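About Tellbridge

Tellbridge helps small and mid-size companies in the United States and Peru to do business with each other. We find the partner, prepare the papers, and stay in the room until both sides have understood what they are signing.

We started with two desks and one telephone line. Today we work with 80 member companies, most of them family owned, in food processing, textiles, machine parts and packaging.

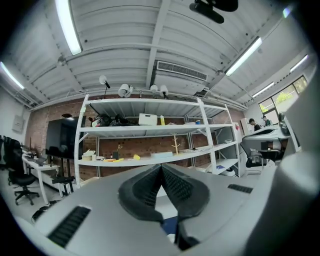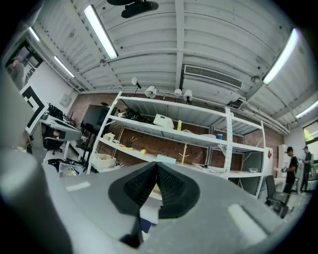
Indoors, under the white corrugated ceiling.

How we began

Our founder, Mudassar Sandhu, was for many years a purchasing manager for an importer of alpaca yarn. He saw many times how a good deal was lost for a small reason. A sample was sent with the wrong customs code. A buyer waited three weeks for an answer and then bought from another country. A contract was translated by a nephew who knew the language but did not know what a letter of credit is.

He opened Tellbridge with the money he had saved for a house, and his first client was a spice producer called Carhuamaca. They wanted to sell dried peppers and maca powder to American grocery distributors, and they had already been refused by 11 of them. It took us 183 days to bring the first pallet to a warehouse in New Jersey. Carhuamaca is still our client, and they still send a box of peppers to the office every December.

What we do

Partner search. You tell us what you make or what you need, and we give you a short list of companies that we have spoken with ourselves. We do not sell databases.

Trade missions. Twice a year we take a group of owners and export managers to the other country. The spring mission goes to Lima and Arequipa, the fall mission goes to the East Coast. The group is small, so that every company has its own meetings and its own interpreter. In total our missions have produced 208 first meetings. Not all of them became business, and we tell this to every new member before they pay.

Documents and customs. Our team checks certificates of origin, labels, invoices and packing lists before the goods leave. For legal questions we send you to a licensed attorney, as we are not a law firm.

Dispute help. When a shipment is late or the quality is not as agreed, we call both sides on the same day. Most problems are solved by telephone – the rest go to mediation, and we help you to prepare for it.

Donora and Lendamden

Donora is our training program for companies that have never exported before. It takes 60 hours, spread over one season, and covers pricing, freight terms, insurance and payment methods. The classes are given in English and Spanish, in the evening from 6:30, so that people can come after work or connect from home. You do not have to be a member to join.

Lendamden is our partner company for trade finance. They look at invoices and purchase orders and decide if they can advance a part of the money while the goods are at sea. Tellbridge does not receive a commission from them. We share a reception and a coffee machine, and very often the same clients.

How we work with governments

We speak with consulates and trade offices on both sides, and we are thankful for their help with visas and introductions. We do not take political positions. Tariffs and rules change, sometimes in one night, and our members receive a short note from us with what has changed and which products it touches.

How we are paid

Members pay a yearly fee that depends on the size of the company. Missions and document checks are charged separately, and the price is agreed in writing before we begin. The first conversation is free.

Contact

Please write to us through the contact form and say in a few lines what your company makes and where you would like to sell it. We answer in English or Spanish within two working days. If you prefer to talk, leave your number and the best hour to call you – please mention also your time zone.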